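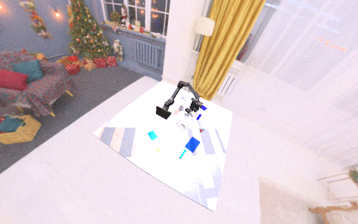 Looking after brass, wax and linen in a parish church

These notes were first put together for the cleaning rota at St Brannoc's, Gorkbridge, and have been added to over the years by Seema Garg and Anju Awasthi. Other churches in the Jevside group have asked for copies, so they are now kept on this page. Check with your churchwardens before trying anything on an item you are unsure of.

Brass

Most church brass is over-polished. Altar candlesticks and vases that are handled often can be done four times a year. In between, wipe them with a dry cotton cloth and leave it at that. Old T-shirts are better than dusters with stitched edges, which catch on engraving.

Do not use metal polish on memorial brasses set in the floor or wall. The polish gets into the lettering, dries white and slowly takes the letters away. The same goes for anything that has been lacquered. If a piece has brown spots under a clear shiny surface, the lacquer has failed and it needs stripping and redoing by someone who knows how.

The eagle lectern is polished from the top down, with newspaper round the base. Cover the carpet as well. Polish marks on red carpet do not come out.

Candle wax

On stone: let it go hard, lift what you can with a plastic scraper or an old bank card, then lay brown paper over the mark and hold a warm iron on it for a few seconds. Keep moving to a clean bit of paper. Two or three goes is usual. Don't use a kitchen knife on stone or tile.

On wood: hard wax will often flick off with a thumbnail. A hairdryer on low softens the rest, and it can be wiped away with a soft cloth. Finish with a very little furniture wax. No spray polish on pews, please, as it builds up and makes the seats slippery.

On brass: stand the candlestick in hot water from the tap if it comes apart and has no weighted base. Weighted bases are often filled with plaster or pitch and must not be soaked. For those, use the hairdryer.

On linen: see below.

Altar linen

Wash purificators and corporals separately from everything else. Rinse first in cold water by hand and pour that water on the ground outside, not down the sink. Then wash at 40 with a plain non-biological powder.

Red wine marks come out if they are dealt with the same day. Cold water and a little white soap is enough. Lipstick wants washing-up liquid rubbed in before the wash. For wax, put the cloth in the freezer for an hour, crack the wax off, then iron between sheets of kitchen paper.

Iron while damp, on the wrong side first. Fair linens are rolled on a cardboard tube with acid-free tissue, never folded. Carpet shops will usually give you a tube. Our long frontal cloth needed two taped together.

Hymn books and kneelers

We have 381 hymn books, and in November every one of them smells. Stand them upright, slightly open, in a dry room for a weekend – the vestry with the heater on low is fine. Brush mould off outdoors with a soft paintbrush. Loose spines can be glued with PVA and held with an elastic band overnight. Sellotape goes yellow and takes the print off with it.

Kneelers should be hung up, not left on the floor. Vacuum them through a piece of old net curtain so the wool is not pulled. Check the undersides for moth twice a year. Any with grubs go in a sealed bag in a chest freezer for a fortnight.

Flower water

Change it midweek and take it outside. Overfilled pedestals are the main cause of white rings on the window sills. Stand each vase on a cork mat with a plastic saucer under it.

Bats

Sandrine Cordier covers the altar at Hurum chapel with a light cotton sheet after each service, and it goes in the wash with the tea towels. Droppings on wood or brass should be brushed off dry. Wet marks need blotting the same day, with plain water only. Bats and their roosts are protected by law, so leave the roost alone and take advice before blocking any gap.

The cupboard key is on the hook behind the vestry door. Please write down anything that is running low on the sheet inside.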